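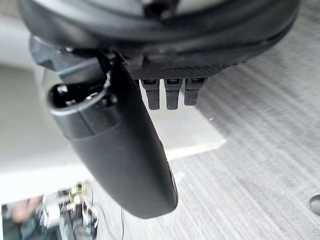
STERNORACH, August

Student project report by Janka Procházka and Radek Kratochvíl

We read the court file on the Poninus evidence room, where a clerk was charged with taking seized cash. Police say 16 envelopes went missing. The charge covers 4. We asked why and got no clear answer.

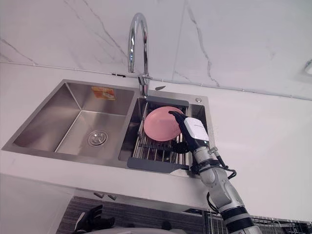

Double-bowl sink with dish rack, marble backsplash.

The sign-out log has 657 entries. Shalini Goel, the defense lawyer, told us other staff used the same key code. The prosecutor's office calls that irrelevant. We doubt it. A shared code proves very little about one person.

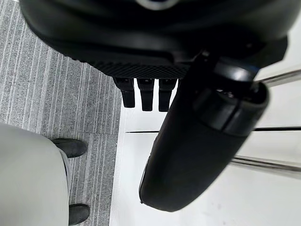 Three black prongs under a textured strip.

An audit was promised after the arrest. We requested a copy and were sent a press release. The case is still open.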